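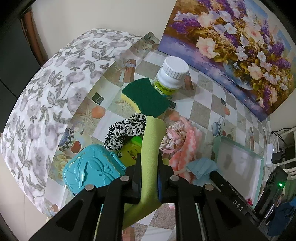 Bench table, mixed soft goods. Yellow-green strip in the jaws, sponge and white bottle behind it.

Wednesday, July 29, 2026

Sorting notes, soft goods table. For me, Jeanie and whoever picks this up in October.

Timothée wants the household odds and ends put into "natural groups" before we buy any more bins. I said I'd try it on one tableful and write down where it goes wrong. It went wrong early.

His scheme has two groups, cleaning and personal. Fine for the scouring sponge. Fine for the leopard-spot scrunchie, and I'd put the satin one (pink, cream, white) in the same tray without a second thought. The blue pleated face mask I'd call personal, Jeanie says it's workshop supply, and the bin list from Gistivano has a third idea, "health," with a bin size that would hold a year's worth of them. I don't believe anyone at Gistivano has ever sorted a drawer.

The strip of foam-like cloth is the one I'd argue over. To me it goes with the sponge, by feel and by color. Keir thinks it's packing material. I asked him what he has ever seen packed in it and he went to get coffee. Leaving it under cleaning with a question mark.

The fluffy pink and white thing has moved twice on the sheet already. Eilidh wrote "headband," crossed it out, wrote "duster, no handle," crossed that out too. My view is that if two people can't agree in a minute it should go by what it's made of and how it stores, meaning soft, squashable, keep away from anything that leaks. I expect to be overruled.

Bottle: white plastic, ribbed screw cap. Stays upright, in a bin with a lip. Struan claims the lip is overkill. Struan was not the one who washed out the last bin.
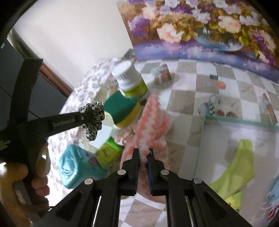

The tray method. Nuleo's leaflet says sorting by color first cuts the time for a table this size from 111 seconds to 70. I don't trust either number. They don't say who was sorting or whether the person had already seen the things, and the second time through anything is faster. Tried it anyway. By color, the sponge and the bottle land in different places depending on whether you go by the label or the plastic, and the turquoise piece ends up with nothing to keep it company. I stopped the watch at 60 the one time I knew the table by heart, which proves my point and not theirs.

By material was slower but I only had to redo one pile. Cloth and fluff together, hard plastic together, sponge on its own because I don't want it against the scrunchies. Small shiny packets are a nuisance under any system. They slide, and they hide under whatever is next to them. A shallow tray with a grippy liner might do it. Triteck sells one, but the price is silly for a piece of rubber mat and I'd sooner cut up an old one.

The checkered tablecloth: Eilidh likes it because the squares give you something to line the piles up against. I used it that way for a while and then forgot about the squares altogether. Pale things are harder to spot on it, too. I'd like to try a plain dark cloth before we call this one the standard. Jeanie says I said the same about the last cloth. Possibly.

Where I've got to:

Timothée's two groups don't hold. Three at least, or go by material and forget what things are for.
No new bins until October. Tennant will hold the quote, Jeanie checked.
Face masks: ask whoever uses them most, then stop discussing it.
Fluffy thing: soft tray, no label for now.

Still to do: same table with Struan sorting cold, no hints from me. If he comes in under my time by color, I'll read the leaflet again with a better attitude. Need to find the other stopwatch first, the one with the working button.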